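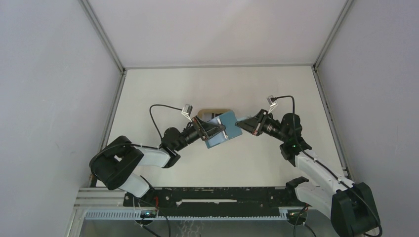 Workshop tips: sharing the bench with a pair of arms

Small workshops are starting to put robot arms on jobs that used to be done by whoever was free. We have had a two-armed cell at the Claltberg workshop since last September, handling small parts before packing. These tips come from the people who work next to it. Most are about housekeeping.

Before you switch on

Wipe the work surface with a barely damp cloth and dry it. A pale surface shows dust and crumbs of packaging quickly, and that is a good reason to have one.

Look along the cables. They need enough slack for the arm to reach its furthest point, but a loop that hangs low will catch on something sooner or later. Re-tie it while the power is off.

Clean the wrist camera lenses with a dry lens cloth. Kitchen roll scratches.

Check the finger pads on the grippers. Ours last 16 weeks on smooth plastic and less on card.

Setting out parts

Keep to one kind of part at a time. When we mixed two sizes, the arms dropped more and the operator spent the morning picking up.

If one arm has to pass a part to the other, run it slowly 5 times before you leave it alone. Watch the second gripper as it closes. If it nudges the part first, the handover point needs moving a few millimetres.

Matt parts are easier for the cameras than shiny ones. For shiny parts, turn off the lamp nearest the bench.

Who does what

The old job was three people sorting by hand, in turns. The same three are still here. One looks after the cell, and the other two have moved to checking and repairs, where we were always behind. Sore wrists are mentioned less. Boredom is mentioned more, mostly by the person minding the cell, so we now swap every two hours - one hour was too short to get anything done.

Write down every stop, even a short one. A notebook on a string works better than the spreadsheet did. After 100 entries we could see that most stops came just after the lunch break, when a fresh box of parts had been tipped out in a heap.

Let the people who did the job by hand set out the first trays. They know which parts stick together.

At the end of the day

Park both arms, switch off at the wall and take out anything left in the grippers. Sweep under the front rail as well, small screws collect there.

Page last changed 23 August 2023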